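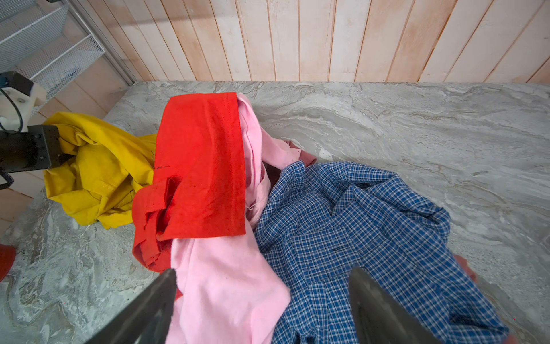 I have wanted to get up to the old coastal battery at Ikdale for years, and in May I finally managed it. The fort opens its gates to the public for one weekend each spring, and it's well worth the long drive, though I'd bring a jacket because the wind comes straight off the water and doesn't let up once you're on the gun line.

Parking is in the field below the hill, and a shuttle bus runs up to the main gate (you can walk it too, but it's steeper than it looks from the road!). They send you off in groups of 31, and mine had a nice mix of families, a few retired artillery folks, and one little boy who knew more about breech mechanisms than I ever will.

The tour begins at the lower magazine, a long vaulted room dug into the hillside, where the shells were stored on one side and the powder charges on the other. Our guide turned off the lights for a minute so we could see how the crews worked by lamps set behind glass in the wall, with the flames kept in a separate passage. I had read about that arrangement plenty of times, but standing there in that dim light I understood it a whole lot better.

From there it's up 3 flights of stairs to the guns. The battery had 4 emplacements when it was finished, and two of them still have their barrels. The one on the seaward end has been scraped and repainted, and they let visitors turn the traverse wheel. It moves more easily than you'd expect, and the kids could have stayed there all afternoon. I took my turn as well, I'll admit.

My favorite stop was the plotting room, which is a part of these places that people tend to hurry through. Bearings came in by telephone from two observation posts along the shore, the plotters marked them on a big table, and the range and direction went back out to the gun crews. The guide walked us through a practice shoot from the battery's log, round by round, with corrections for wind and the tide. The first few fell short, and you could follow the crew working their way out to the towed target. I asked far too many questions and he was very patient with all of them.

The last building holds the museum and a small archive. They have 1242 photographs from the garrison years, mostly barracks life, baseball games and mess hall dinners, and you can page through copies in binders at a long table. I found a whole series on the building of the road, with mules hauling the gun carriages up that same hill I'd been complaining about.

I stayed over two hours in there and had to be politely reminded about the last shuttle, which leaves at 5:15. The gift counter takes cash only, and the coffee is better than it has any right to be. The northern observation post was closed for repairs to the steps, but they're hoping to have it open again next spring, and I've already told my sister to keep the weekend free.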